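Turnitz Publishes Good-Practice Guide for Small Two-Arm Robot Cells

3/15/24 – Turnitz today released a free guide for labs and workshops that run small robot arms in pairs on a shared table. The guide has 32 pages and covers cell layout, cable routing, daily checks and record keeping. It does not replace any legal safety requirement or the maker's own manual.

The text was drafted with Nelesia and Csonka, which both run two-arm cells for handling small goods. A draft went out for comment in February and drew 221 responses, most of them on cables and start positions.

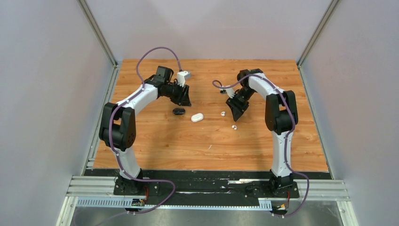

Cable routing gets the longest chapter. The guide asks operators to fasten cables along each link and to leave enough slack at the wrist for the full range of motion. Clips at intervals, such as the small white ones holding the purple cables on these two arms, meet the first point. Slack has to be checked by moving each arm slowly through its whole reach, one arm at a time, before both are run together.

Other sections deal with the shared area between the arms. Operators should write down a start position for each arm, with grippers empty and above the table surface, and keep items that are not part of the task out of reach.

"Most of the comments came from people who work on these cells every day, and we changed the cable chapter twice because of them," said Thibault Hoarau, who edited the guide for Turnitz.

The guide comes with a 2-page checklist for use at the cell – it can be printed or filled in on screen. Both files can be downloaded from the Turnitz website. Comments for the next edition can be sent through the form on the same page.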